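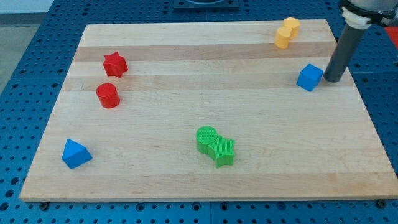
Wukordale Stable Returns

What's in it

One CSV with 161 rows, each a horse entered at the Wukordale or Catterall meetings and what its stable reported about coughs, temperatures and snotty noses. Beverley Inskip typed it up from paper forms, several of which had clearly spent time in a feed bin.

Columns

horse: name as written by the stable. Spelling is between them and their conscience.
yard: Wukordale, Catterall or Elton.
temp_c: rectal temperature in Celsius. Blank means nobody volunteered.
cough: y, n or "a bit". We kept "a bit".
swab: pos, neg or pending. Pending has been pending since October.
scratched: whether the horse was pulled from its race.

Known problems

Elton sent 5 forms with no dates, so the date column has been left out of those rows. A mare called Esis appears under 3 different trainers. She did change stables, but not that often. Grey is a colour and also, according to one form, a temperature.

Please don't use this to pick winners. One of us tried, and is no longer allowed to hold the kitty.

Licence

Free to use with credit. Trainers' phone numbers have been removed, so please stop asking.

Changes

Saturday, May 21, 2022: fixed the Catterall swabs, which had been pasted in upside down.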